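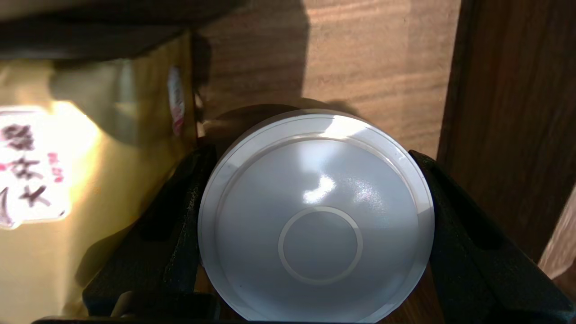
Chapter 7
Closures and Seals

7.1 Why closures matter

A container is only as good as the part that closes it. A jar with thick walls and a poor lid will let in air, lose moisture and spoil its contents almost as quickly as an open bowl. Packaging engineers therefore treat the closure as a separate component, with its own drawings, materials and tests.

A closure has to keep the contents in and keep air, dust and insects out. It also has to open when the user wants it to. These demands pull against each other. A lid that grips the rim very tightly seals well but may be hard to remove, especially for older users. A lid that comes off easily may also come off in a delivery truck.

In this chapter we look at the main families of closures, the materials they are made from, and the ways their performance is measured. Chapter 8 applies the same ideas to flexible packaging.

7.2 Early closures

For most of history, storage jars were stopped with whatever was at hand – clay, wax, cloth, wood or leather. The Voroswood account roll, which begins in 1408, lists beeswax and linen bought for covering crocks of butter and salted fish. The cloth was tied over the mouth of the crock and the wax was brushed on warm. Opening the crock broke the seal, and a new one had to be made each time.

Cork was a clear improvement for narrow necks. It can be squeezed into an opening and will push back against the glass as it tries to recover its shape. This push is called the sealing force, and the idea returns many times in this chapter.

7.3 Press-on and screw closures

Most modern closures are held in place by friction, by a snap bead or by a thread. A press-on lid with a snap bead must stretch slightly as it passes over the rim of the container, then close again beneath it. Polyethylene is often chosen for this work – it bends without cracking and stays flexible in a refrigerator.

Case study: the Plestley tub

Kadero, a maker of food tubs with a plant in Plestley, received complaints that its lids loosened in storage. Tests showed that the bead was 3 percent too wide after molding. The plant lengthened the cooling time and repeated the Eberhard drop test on 400 filled tubs. Only 30 leaked, and all of them came from one mold cavity.

Key terms: closure, sealing force, snap bead, thread, liner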